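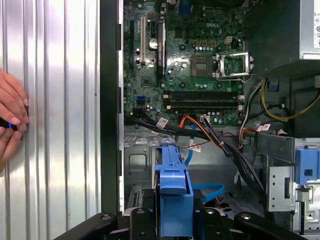
Everyone in the Druvton swap group says a dead Dell desktop is "an easy fix, just drop in a new processor." I've been hearing that since February. I have my doubts.

First, the processor. Pulling one is quick: lift the bracket, take it out, done. Putting in a different one and having the board accept it is another matter. Dell boards can be picky and the sellers never mention it.

Second, those gold contacts in the socket. Bend one and you own a green coaster. The guide I was sent gives this 2 lines out of 5 pages. The rest is about thermal paste.

And the cables. Whoever wrote "tidy the wiring before you start" has never met a thick black bundle that runs right across the case with an orange one woven through it. Tidy it where, exactly?

Somebody suggested a new coin cell. Sure, cheap enough, I'll try it. I've yet to see one bring a machine back from the dead.

Narkik wants $100 for a used chip, "tested." Tested how? I asked. Got a thumbs up emoji.

If it boots I'll post it. Not buying the chip until someone shows me one running in this same board.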